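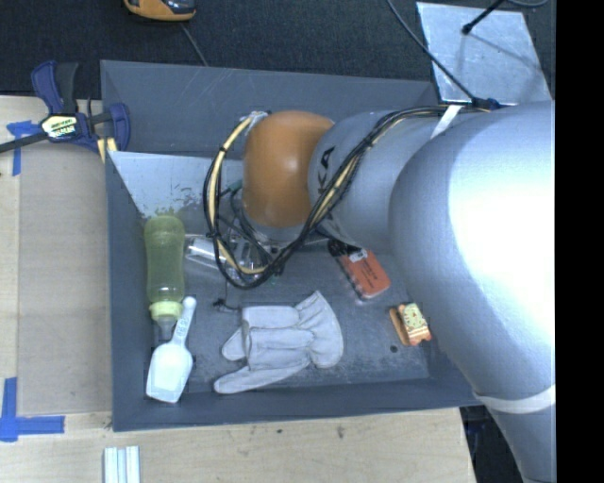 **Kullolden Household Goods Reuse – progress report, December**

Prepared by Vendula Charvát for Benedikt Reisinger, program funding

## 1. Summary

Work in this period concentrated on the sorting of small household items and on the condition of the gray bins. The intake area is in regular use. The sorting guide is in its second draft and covers kitchen, cleaning and workshop goods. Two items in the work plan are behind schedule: the labels for the storage shelves and the disposal contract for residues. Neither affects the spending limit for the year.

## 2. Sorting of small items

The first draft of the guide grouped items by material. Staff found this slow, as many small goods combine several plastics and a metal part. The second draft groups by use and by whether the item can hold a liquid. Janka Mikuš rewrote the section on bottles and dispensers, which had caused most of the questions at the table.

Squeeze bottles are now treated as follows:

- Bottle, collar and nozzle stay together through intake.
- A bottle with contents goes to the liquids shelf and is not opened at the table.
- An empty bottle is rinsed for 30 seconds with the nozzle off, then drained upside down.
- Bottles with a split wall or a blocked nozzle are rejected.
- Unlabeled bottles are never passed on for kitchen use.

Work gloves have a separate entry. They are paired where possible, checked at the fingertips and seams, and stored flat. Single gloves are kept for 60 days and then sent to textile recovery.

Long items are laid along the side wall of the bin, which leaves the floor clear for shorter goods. This was already common practice and has been written down so that new staff do it the same way.

## 3. Bins and work surfaces

Radomír Sýkora inspected the large gray bins. Wear is of three types: light scratches on the walls, scuffing and pale marks on the floor, and dark patches along the lower edge of the sloping metal panel where it meets the floor. The scratches and scuffs need no action. The panel edge holds dirt and takes longer to clean than the rest of the bin.

Two cleaning methods were tried on the panel edge. A nylon brush with warm water removed surface dirt but left the darker patches. A paste cleaner from Procházka gave a better result and left a film that had to be wiped off twice. The brush has been kept for weekly cleaning and the paste for the end of each month. Replacement of the panels was priced and set aside until spring.

The pale wooden tabletops remain serviceable. The finish is to be checked again before the next period, mainly at the corners, where bins are lifted on and off. The dark floor covering will stay. It hides small dropped parts, so the end-of-shift routine now includes a pass with a hand lamp along the table side.

## 4. Budget

Roughly 70 percent of the equipment line has been spent. The remainder is reserved for shelf labels and drain racks. Ureo has quoted for the racks; a second quote from Lumus is expected and will be forwarded on receipt. No transfer between budget lines is requested.

## 5. Delays

Shelf labels: the first print run used a type size too small to read from the table. Silvia Halás has corrected the layout and the labels are back with the printer.

Residue disposal: the current contractor accepts rinsed plastics only. Terms for partly filled bottles are still open, and these are accumulating on the liquids shelf. A decision on storage limits is needed from your office – the present shelf was not planned for long-term holding.

## 6. Next period

- Issue the third draft of the sorting guide, with a section on small electrical goods (Mikuš).
- Fit labels and drain racks (Halás).
- Repeat the bin inspection and record the condition of each panel edge (Sýkora).
- Submit the disposal terms for approval (Charvát).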